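Ticket 119 – Scanned recipe cards come out sideways after import
Product: Uvuria desktop, home license
Opened by: Hortensia Sepúlveda
Status: Resolved

Hi all! First off, I love this program. I have 4,000 of my grandmother's recipe cards to get through and Uvuria has made it a joy so far. My trouble started after the August update. Cards I scan in landscape look fine in the preview, then land in the library turned 90 degrees, and the text search can't find a word on them. Portrait cards are perfect. The scanner is an old Aebischer flatbed, plugged straight into the computer.

Tried so far: restarted everything, reinstalled the scanner driver, scanned to a folder first and imported from there. Same result each time.
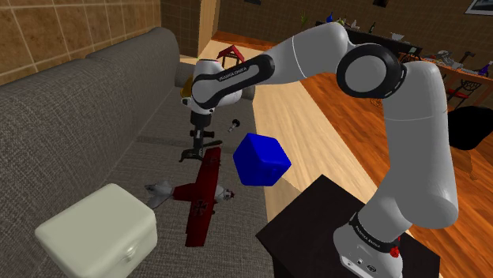
One more thing I noticed last night – if I rotate a card by hand and save, it stays put until I close the library, then flips right back. So the fix isn't being written to the file.

Reply from Theresia Eberhard, support
Hi Hortensia, what a wonderful project! The flipping back is a great clue. Please go to Settings, Import, and switch off "Trust scanner orientation". Then select the sideways cards, choose Rebuild Index, and leave the library open until the bar at the bottom disappears. A batch your size may need 15 minutes.

Reply from Hortensia Sepúlveda
It worked!! Every card is upright and I can search again. I typed in "quince" and up came 4 cards I had never even seen, one of them with her notes on the back – I'm so happy. The setting was on, and I'm sure I never touched it.

Reply from Theresia Eberhard, support
Fantastic news! The update switches it on for older flatbeds, and I've passed that to the developers. Enjoy the quince! Closing this one.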